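**Le mot du club - observations, matériel, divers**

Bon, lettre un peu en retard, je fais vite. L'assemblée est passée, les cotisations aussi (presque), on peut reparler du ciel.

Prochaine sortie le 27 novembre, au terrain de Brevard, rendez-vous à la barrière comme d'habitude. On se gare en bas, phares éteints dès le virage, lampe rouge obligatoire. Report possible si nuages, message envoyé dans l'après-midi sur la liste.

### Étoiles variables : où on en est

La campagne sur les variables continue. 2,555 jours, c'est la période de notre petite protégée dans le Cygne, celle que tout le monde surnomme Lobo depuis le stage du mois d'août. Une binaire à éclipses bien sage, minimum principal franc, minimum secondaire à peine marqué. Il nous manque toujours la branche descendante du minimum principal. Trois tentatives, trois fois de la brume. Pénible.

Rappel pour ceux qui rejoignent la campagne : une période qui ne tombe pas sur un nombre entier de jours, ça veut dire que les minimums glissent d'une nuit à l'autre. Parfois en plein jour pour nous, parfois sous l'horizon. Donc on consulte les prévisions AVANT de sortir le matériel. Le tableau est sur la page du groupe, colonne de droite, heures en temps universel. Pas en heure locale ! On a déjà perdu une belle série comme ça.

Pour les estimations visuelles, méthode d'Argelander, comme toujours. Deux étoiles de comparaison, une plus brillante, une plus faible, on note l'écart en degrés et l'heure à la minute. Ne pas regarder sa note précédente. Ne pas « corriger » après coup parce que le voisin a trouvé autre chose. Laisser les yeux s'habituer au noir, et défocaliser un peu si l'étoile est rougeâtre, ça aide. Pas besoin de fixer longtemps, au contraire : une étoile rouge qu'on fixe finit par paraître plus brillante. 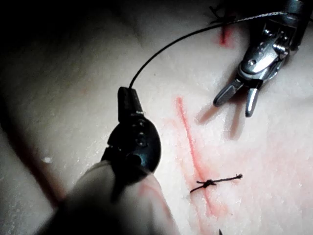
*Fil sombre noué sur une incision rouge, tampon d'entraînement à la suture.*

Côté CCD, on passe à des poses de 40 secondes. Au-delà, l'étoile de comparaison numéro un sature sur le capteur du Grornell, en deçà le bruit mange tout. Filtre V si vous en avez un, sinon sans filtre mais le préciser dans le fichier. Flats au crépuscule, darks en fin de nuit, même température de capteur. Les séries sans darks, je les garde mais je ne les mets pas dans la courbe.

Format des fichiers : date julienne, magnitude, erreur, filtre, initiales. Virgule ou point, peu importe, mais pas les deux dans le même fichier svp... La moulinette s'arrête à la première ligne bizarre et il faut tout reprendre à la main. La correction héliocentrique, c'est moi qui la fais, n'y touchez pas. Deux corrections d'affilée, ça s'est vu, ça décale le minimum de plusieurs minutes et on cherche l'erreur pendant une semaine.

### Le Vekia

La monture Vekia est de retour, réglée, l'engrenage en ascension droite a été regraissé. Il reste un petit jeu en déclinaison, rien de méchant en visuel, plus gênant en pose longue. Équilibrer légèrement côté est, ça rattrappe une bonne partie. Le contrepoids de 3 kg est resté dans le coffre de quelqu'un après la dernière sortie - merci de vérifier le vôtre.

Prêt du matériel : le cahier est dans l'armoire, on note la sortie ET le retour. L'oculaire de 36 mm est déjà pris jusqu'à la nouvelle lune, les autres sont libres. Batterie à rendre chargée.

### À regarder en ce moment

- Algol, facile à l'oeil nu, en Persée. Guettez un minimum en soirée, la chute se voit en quelques heures.
- Mira, à suivre sur la durée, une estimation par semaine suffit largement.
- Delta de Céphée, toujours bien pour débuter, deux comparaisons toutes proches dans le même champ de jumelles.
- Les Pléiades, pour le plaisir.

Pour les jumelles : un pied photo change tout. Ou un dossier de chaise longue, à défaut.

### Divers

La bibliothèque a reçu deux atlas, dont un plastifié qui supporte la rosée. A consulter sur place pour l'instant. L'atelier collimation est repoussé, la date suivra.

Envoyez vos courbes et vos dessins pour la prochaine lettre, même ratés. Dessins scannés de préférence, crayon assez appuyé sinon il ne reste rien. Prévoir des gants à Brevard, le vent vient du plateau et la table est en métal.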